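Wanted: Paid Participants for a Creek Cleanup Count

Serrano Creek Watch is looking for people to walk the lower creek with us this spring and write down what they find. The work is paid. It is also dull in places, and we would like to hear from people who can put up with that.

Some background. For years this town has held cleanup days on the creek. There are T-shirts, somebody takes a group photo next to a pile of bags, and a number goes out in a press release. Last year the number was 1700 pounds. I have asked three people how that was worked out and got three answers, one of which was "by eye." I don't doubt that a lot of trash came out of the water. I do doubt that anyone can say whether the creek was cleaner a month later, and I was one of the people in the T-shirts.

So we are trying something slower. The bank between the Indesitz Road bridge and the old feed store has been split into 41 short stretches. Each stretch will be picked clean once, then visited again every other week until the end of June. Everything collected gets sorted and logged by type. If the trash comes back as fast as we take it out, we will say so in the report, even if that makes a poor headline.

What you would do

Walk two or three stretches per visit with a partner. Pick up what is there, bag it, carry it to the road and fill in a paper sheet. A visit takes most of a morning, starting at 8 a.m. Twice during the season you will also be asked for an afternoon of sorting indoors. Gloves, grabbers and waders are provided. The waders are secondhand and the sizes are what they are.

What we pay

$60 per visit, by check, within two weeks. Sorting afternoons are paid the same. There is no mileage. You are paid for the visit whether you come back with six bags or an empty one, and please don't go looking for trash outside your stretch to make it feel worthwhile. That has happened before and it ruined a season of numbers.

Who should apply

Adults who can walk on uneven ground and lift a full bag. You don't need a science background. You do need legible handwriting and the patience to write "nothing found" when nothing was found. We would especially like people who have never been to a cleanup and have no opinion about whether they work. If you are hoping to prove that they do, or that they don't, the regular cleanup days are open to all and will be glad to have you.

Who should probably not apply

Anyone who needs school service hours signed, since we can't do that. Anyone bringing a dog. Businesses looking for a team outing have written to us already, and the answer is no. We also had a pitch from a company called Reltar for an app that sorts litter from phone pictures. It called a heron a shopping bag. We are staying with paper.
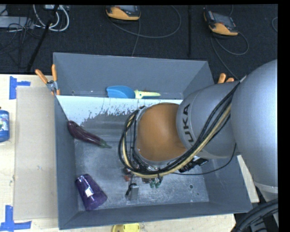
How people are chosen

We have room for 59 participants. If more than that apply, names will be drawn, and friends of the organizers go into the same draw as everybody else. Partners are assigned and will change halfway through the season, so that two people don't settle into the same habits. Couples should expect to be split up.

There is one training session in March and it is required. Janaína Moura runs it. She will hand you a bag of trash and ask you to log it, then show you where your sheet and your neighbor's disagree. Most people find this annoying, me included.

How to apply

Send a short note with your name, a phone number and the mornings you can't do. No résumé, please. Leave it at the front desk of Fidness on Mill Street, in the envelope marked CREEK, by the end of February. You will get an answer either way.

Questions about the work go to Wilfredo Espiritu, season coordinator, who is at the same desk most evenings after 6 p.m. Questions about the 1700 pounds should go to whoever wrote the press release.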